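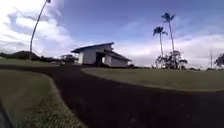
June, notebook, path-following collection, Avstead grounds

Route Kramer, teleop by Jasmina, logging by me. Goal is 300 labelled segments for the navigation policy, each with a language instruction and the driven trajectory. Target speed held constant. Segments under four seconds get dropped at ingest.

Branch points are where the labels disagree. Renji and Arne both annotated the fork and gave different instructions for the same clip ("go to the building" v. "keep straight, then left"). Keeping both. Volker wants one canonical label per clip; not settled.
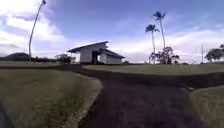

Fork ahead of the white building. Right arm curves off behind the lawn.

Dirt sections go in as a separate surface class. Asphalt is over-represented by some 8 to 1 and the last checkpoint treated any brown ground as non-traversable.

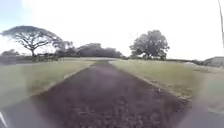

Exposure is still on auto. Try a fixed setting on the next run and compare the colour histograms before changing anything in the loader. Ngọc has the script.

To do:
Re-export segments with the six-step horizon.
Check clock offset between odometry and video.
Ask Volker re: label format before the next batch.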